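Home | Projects | Parts | Links | About

Two arms on one rail, part 3

I got the second arm running in February and have been working on the cables ever since. Several people asked for an update, so this covers the rail, the conduit and the wrist cameras. Software will get its own post.

The rig lives at Murnby, the shared workshop I pay into. It's a frame of aluminum extrusion with a table inside it and a linear rail across the front. Each arm rides on its own pair of carriage plates. I bought the rail used from a shop called Enley that was clearing out old stock. One end had a burr on it that took an evening with a stone to remove. After that both carriages ran the full length by hand without catching.

The first version had the arms bolted straight to the table. They could reach the middle, but only just, and anything near the front edge was out of range for both. Moving them to the rail fixed that and gave me a new problem, which was cable.

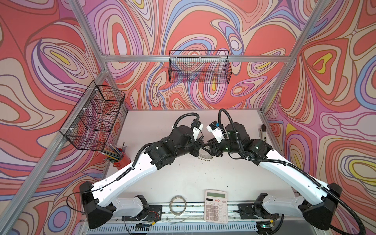 Page last changed: July 23, 2020

On the old setup I ran the wires loose along the links and they snagged constantly. I lost 2 camera leads that way. Now everything going up the arms is in black corrugated conduit, held to the links with white cable ties. The trick is leaving enough slack at the wrist. I let the conduit stand up in a loop over the motors. It looks sloppy and I tried to tidy it once, and the wrist stalled at the end of its turn. The loop went back in the same day.

Under the rail there is a slotted cable tray. I should have put that in first. Fitting it after the rail was mounted meant lying on the floor for most of an afternoon.

The carriage wiring is still exposed on the left side. I want a printed cover over the boards, but I keep moving connectors around, so it will wait.

Each wrist has a camera on top. The brackets are my own and are on revision 17. Most of the revisions were a millimeter here and there to keep the fingers in view when the gripper closes. The motor controller is a Steltora board and the handoff code started from the Dwivedi library, though not much of the original is left.

For tests I use whatever is on the bench. Clear plastic is the hardest thing I've tried, and a calculator is fairly easy because it's flat and has a definite outline. One of the wire baskets is tied on with cable ties for now. I'd like proper hooks, since I keep changing the height.

Next job is a longer run. I want 3000 cycles on the rail before I trust the carriage bolts, and I'll mark them with paint first so I can see if any have turned.

Comments

railnut: What size conduit are you using? Mine kinks at the elbow every time.

reply from author: Go one size up from what fits. It bends easier when it isn't packed full.

h_bench: Love the walls. Does the pattern bother the cameras?

reply from author: Not that I can measure yet. I'll put numbers in the software post.

oldsolder: Use threadlocker on those bolts before you start the run, not after.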